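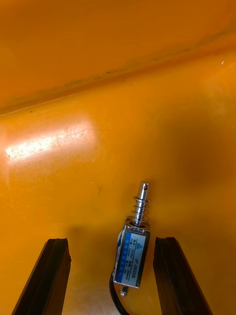
Small solenoid with a blue and white label, on a yellow surface.

CLORKPORT BUILDING USERS' ASSOCIATION
Minutes of the March general meeting
Held in the upper hall, Shehu House. The meeting was called to order by the Chair at 6:30 p.m.

1. Attendance and apologies
Members present: 53. The Secretary confirmed that a quorum had been met. Apologies were received from the tenants of the north wing and from the representative of Zomberg Property Services.

2. Minutes of the previous meeting
The minutes were approved with one correction. Under item 6, "east stairs" should read "west stairs."

3. Matters arising
The repainting of the bicycle shelter has been completed. The request for a second mailbox at the rear entrance remains with the landlord. No reply has been received.

4. Front and side door locks
The Secretary reported that the lock on the side door had failed to release on several evenings. A quotation of $298 for repair had been received from Gikex Locks. Members from the ground floor asked whether the front door would be inspected on the same visit. The Secretary will ask for this to be added to the work order.
Motion to accept the quotation. Moved, seconded and carried.

5. Parking
The Chair reminded members that the 2 spaces beside the loading door are for deliveries only. A member objected to the present signs, stating that they cannot be read after dark. It was agreed that larger signs would be ordered and that no towing would be requested until they are in place.
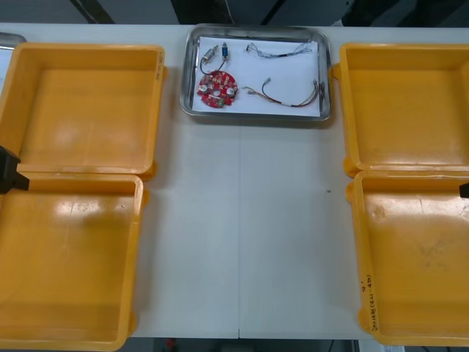 Yellow trays and a stainless steel tray on a white work table.

6. Shared kitchen
Complaints were received concerning food left in the refrigerator over the weekend. The meeting agreed that unlabeled items will be thrown out each Sunday evening. A proposal to replace the kettle was discussed and deferred.

7. Budget for the coming year
The proposed budget was presented. The largest change is an allowance of $800 for window cleaning, which the landlord no longer covers. Discussion followed on whether upper floor tenants should pay a larger share. An amendment to that effect was moved and seconded, and was defeated on a show of hands. The budget was then adopted as presented.

8. Heating hours
Several members asked that the heating come on earlier on weekday mornings. The Chair will write to Zomberg Property Services and request a start time of 6:00 a.m. until the end of the heating season.

9. Other business
A member asked that the noticeboard in the entrance be cleared of old postings. Agreed. The Secretary will also post the revised fire drill instructions there.

10. Next meeting
The next general meeting will be held in the upper hall at 6:30 p.m., on a date to be posted in the entrance. Items for the agenda should be given to the Secretary in writing.

The meeting was adjourned at 8:10 p.m.

Minutes recorded by the Secretary. Subject to approval at the next general meeting.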